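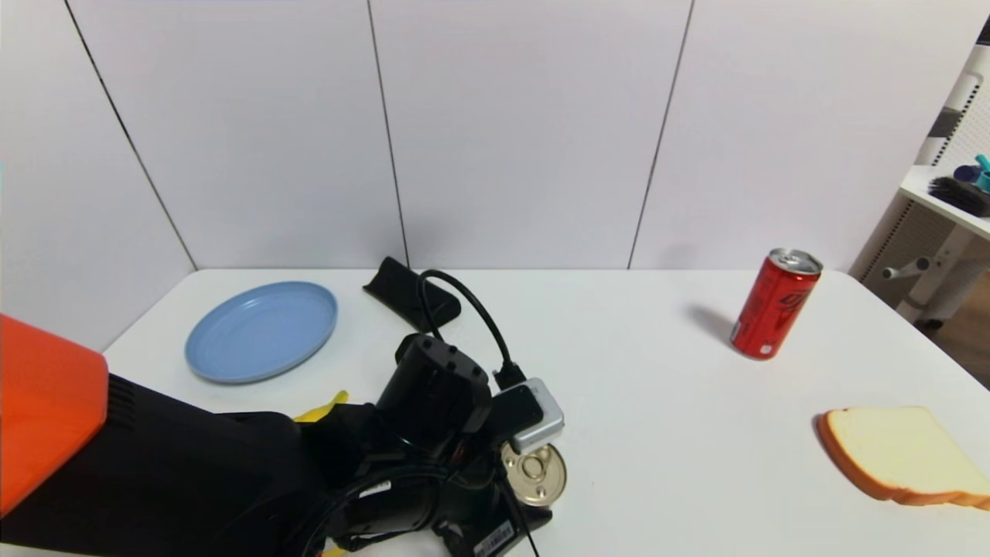 Home Gallery Recipes About Contact
Search this site...
Filed under: Small Lunches, Pantry Stuff

I've been on a real kick with quick lunches this June – bread, a can of something, a cold drink, done. Hoi-yan Mok got me into it with her list of 79 no-cook lunches (I've tried eight so far and I'm already playing favorites!). So this gallery is a plain one, just the everyday bits on a white table.

First up is the bread. I like a soft white slice for this kind of thing, and I won't be talked into seeds. 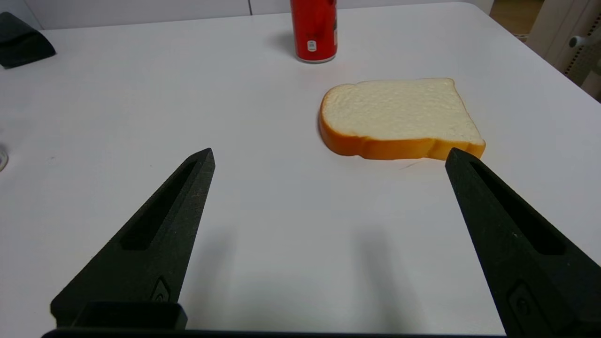 I know Kathleen Brennan swears by toasting it, and she's probably right if you're going heavy on the mayo, but I want mine squishy. Crusts stay on, too.

Then there's the can. I have a soft spot for the gold ones with a pull ring – so much nicer than digging through the drawer for the opener.

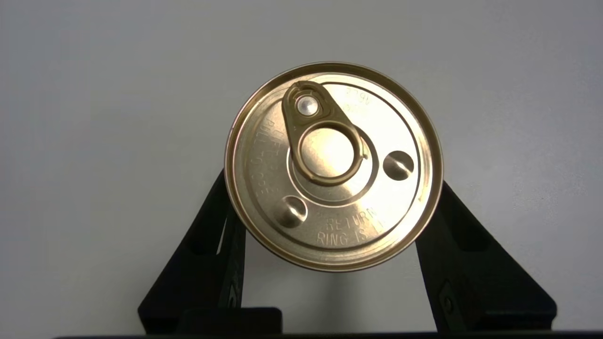 My trick is to slide a spoon handle under the ring and lift slowly, with the can sitting on a plate. Saves your nails and your shirt! I keep three cans at the front of the cupboard and buy more when I'm down to one.

Last one, and my favorite pairing of the bunch:
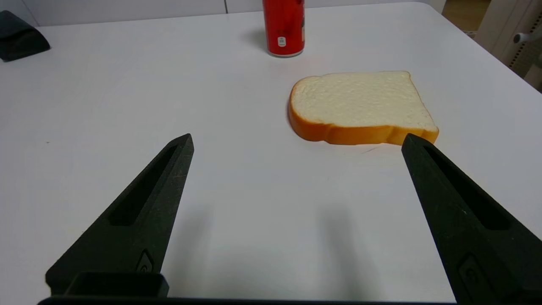

White bread and a red can, noon-ish.

Older galleries Next: Trendale picnic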